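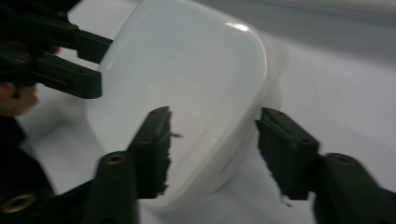
Can the Radano deep bowl go in the microwave?
Short bursts are fine, up to 3 minutes at a time, but take it out before it gets too hot to hold and never run it empty.

Radano Deep Bowl, White
Sold by Skurkumico
Item no. 282
In stock – ships from our Toletti warehouse

Plain white mixing and serving bowl. Deep, rounded, glossy, with a thicker rim that flares a little at the top. Good for batter, salad, popcorn, bread dough if you're not making a huge batch. Goes from counter to table without looking like a mixing bowl.

Same shape as the old Herath bowl, if you had one of those. Rim is thicker now. Lids from the Herath do NOT fit, please stop ordering them together, we end up paying the return shipping.

Details
Color: white, gloss finish inside and out
Material: melamine
Rim: thickened, slightly flared
Base: flat, no rubber ring
Stackable: yes, with other Radano bowls
Lid: sold separately (Radano lid only)
Dishwasher: top rack
Oven: no
Broiler: no
Freezer: yes, let it come back to room temp before you put anything hot in it

Wait, microwave. Yes melamine, and yes we know what most melamine labels say. The Radano is the microwave grade and says so on the bottom. If yours has no microwave stamp on the bottom it's from the older run and should stay out of the microwave completely. Check first.

Sizes
Small – cereal, dips, one egg being whisked
Medium – salad for a couple people, pancake batter
Large – dough, potato salad, popcorn for the whole couch

All sizes have the same rim. Nest them small into medium into large and they take up one spot in the cabinet. Don't force them if there's food dried on the outside, they will stick. Warm soapy water run around the gap gets them apart.

Using it
Hold it by the rim when you pour. The outside is smooth and if your hands are oily it gets slippery fast. For whisking put a folded dish towel under it, the base has no grip and it will walk across a slick countertop.

Hand mixer is OK. Keep the beaters off the sides, metal leaves gray marks. The marks are mostly metal rubbing off and not scratches, baking soda paste takes care of them. Immersion blender, we'd say no. The guard chews up the bottom.

Cleaning
Dish soap, soft sponge. No steel wool, no scouring powder, it kills the gloss and after that everything stains.
Tomato sauce and turmeric – rinse right away. If it's already orange, soak overnight with warm water and a spoon of baking soda.
Bleach – no.
Dry before stacking or you get water spots between them.

Orders for restaurants and schools
Case pricing starts at 200 pieces, one size per case order, no mixing sizes at that price. Under that it's regular price. Email Mahfuz Mollah on the wholesale desk with the size, the count and a shipping zip and he'll send a quote back. Put the item number in the subject line or it goes in the general inbox and sits there.

We have 2,953 of the medium on hand as of 2019-04-04. Large is lower and the next shipment got pushed, so ask before you plan anything around it. Small is fine.

Lids
Back in stock as of March. Clear, snap on, fit the current Radano rim. Not airtight – fine for the fridge overnight, not for carrying soup in the car. Take the lid off for the microwave. Hand wash only for the lids, the dishwaser warps them.

Returns
Unused, in the box, 30 days. Chipped or cracked on arrival, send us a picture of the bowl and the box and we'll replace it, you dont need to ship the broken one back. Stains and microwave damage aren't covered.

Customer notes
"Bought the medium for salads, now it's my everything bowl. Lighter than I expected." – verified buyer
"Nice and shiny but shows every fingerprint when you have butter on your hands. Wipes off." – verified buyer
"Wish it had a spout. Pancake batter goes down the side if you pour slow." – verified buyer

On the spout – asked a lot. No plans for one right now. Pour quicker or use a ladle.

Also from Skurkumico
Radano lid, clear
Radano serving spoon, white
Toletti cutting board, small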